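Gripper trial, part two: the Nepia pads

Quick one this month, July has been busy and the bench is booked again from 2pm.

As most of you know we've been running two sets of fingers on the small arm, the stock Priteck ones and the softer Nepia pads that came over from the Kilholm workshop. Same arm, same controller, same wrist camera. Job is towels. Pick up a folded one, move it across, put it down still folded. Sounds easy. Isn't.

Score so far: 1186 picks logged between the two sets. Stock fingers are quicker to close and they don't drift, but they pinch. You get one layer, up it goes, and the rest of the fold hangs open like a wet sock. Nepia pads get under the whole stack more often, then let it slide if you move off too fast. We've slowed the lift right down and that helped. Slowing the approach made no diffrence at all.

Best picks are from the folded edge, every time. Open edge is hopeless with either set. So most of the last fortnight has gone on getting the camera to tell one from the other, and that's been more work than the fingers were.
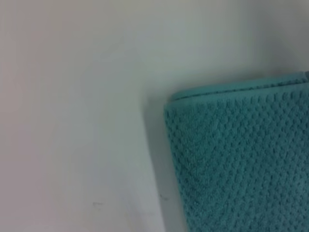

Exposure was the first thing. Left on auto it kept hunting whenever the arm came down low over the bench, so it's now fixed, and the edge finder has stopped changing its mind halfway. Focus still a bit soft close in. There's a lens spacer on order from Okby, should be here before the next issue, and if it isn't I'll file one down from the old mount.

Second thing was texture. Bumpy weaves confuse the depth readings something rotten, you get little spikes all over the cloth and the planner thinks there's a ridge to grab. Smoothing fixes it but smooth too much and the real fold goes as well. Currently on a middling setting that I don't love. If anyone at Kilholm has a better filter please shout.

Third, cable. The wrist cable snagged again on the far reach. It's taped. Yes I know.

Controller: tried the newer Okby box for one afternoon and went back. Nicer menus, force reading much steadier, but it dropped the camera link twice and I lost 400 picks worth of logs, which were not backed up, which is on me. Will try again once the update is in. The old one stays on the bench till then, please dont unplug it to charge things.

Still to do: thin cloths, damp cloths, and anything folded in three. Also want a go with one Nepia pad and one Priteck finger opposite each other, as the grip might hold without the pinch. Fiddly to mount, needs a longer bolt.

Spare pads are in the second drawer, blue tub. Log sheet is by the keyboard. If you run a batch, write down which fingers were on!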